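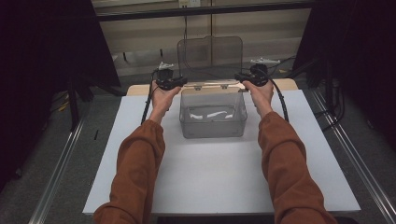
Hand-held grippers on either side of a clear storage box with its lid open.

The Zeltberg Student Manipulation Project (usually just the Zeltberg project, or ZSMP) is a student robotics project in which members teach robot arms to do small household and packing jobs by recording people doing them first. It runs alongside the two-semester automation class at Zeltberg Technical College, and grew out of the older Amell Robotics Club. Students join for one semester at a time, many stay longer.

History

The Amell club built mostly line followers and small sumo robots. Interest dropped after the regional sumo league folded, and in August of that year the club voted to move over to arms. First attempts used a joystick to drive the arm directly. Slow, and tiring for whoever had the joystick. A single pick could take several minutes and most recordings were thrown out. The joystick rig was dropped after one semester, and hand-held grippers took its place.

The name Amell survives in the club's mailing list and on the team shirts.

Method

The operator holds a gripper in each hand and does the job at a table, with cables running back from both grippers. No arm is needed at this stage. Recordings are checked by a second student, cut to length and given a short text label, then used to train a control program which is tried out on the project's arm, called Brendis.

Jobs are kept simple on purpose. Typical ones include putting small parts in a box, taking them out agian, opening and closing lids, and passing an object from one hand to the other. Clear containers are considered a hard case, as edges are difficult to pick out against a pale table. They were added to the job list at the request of the class instructors. White parts on a white board, same problem.

Each session begins with a calibration (both grippers fully open, then fully closed) and a short test recording. Sessions last up to 50 minutes, after which the operator has to swap out. This rule dates from the joystick days and has been kept.

Brendis

Brendis is a six-joint arm assembled by students from a kit, with a replacement wrist designed in house. The first wrist cracked under load during a public demo. The current one is thicker and heavier, which cost the arm some reach. A second arm has been planned since the switch to two-handed jobs, without it those recordings can only be played back in simulation. Funding for it is not settled.

Recordings

As of 20 Jan 2024 the project's library held 1153 accepted recordings. Lid jobs make up the largest share. Rejected recordings are kept in a separate folder for a semester and then deleted, mostly these are dropped parts, late starts, or one gripper out of calibration.

The library is shared with the class and can be used for final reports. It is not public.

Competition

The project enters the Chornovol Cup, a yearly student contest in table-top handling. Teams of 4 get a job sheet on the morning of the event and have to record, train and run on the same day. Zeltberg placed ninth on its first entry after a labelling mixup, where open and close were swapped in half the files. It's second entry finished in third place. Cup rules on recorded data have changed since then, see the organizers' current rule book.

Class credit

Students in the automation class can count project work toward the lab portion of the grade. A logbook is required, along with one written report. Editing and labeling hours count the same as table hours, which was not always the case.

See also

Amell Robotics Club
Chornovol Cup
Teaching by demonstration
Robot end effector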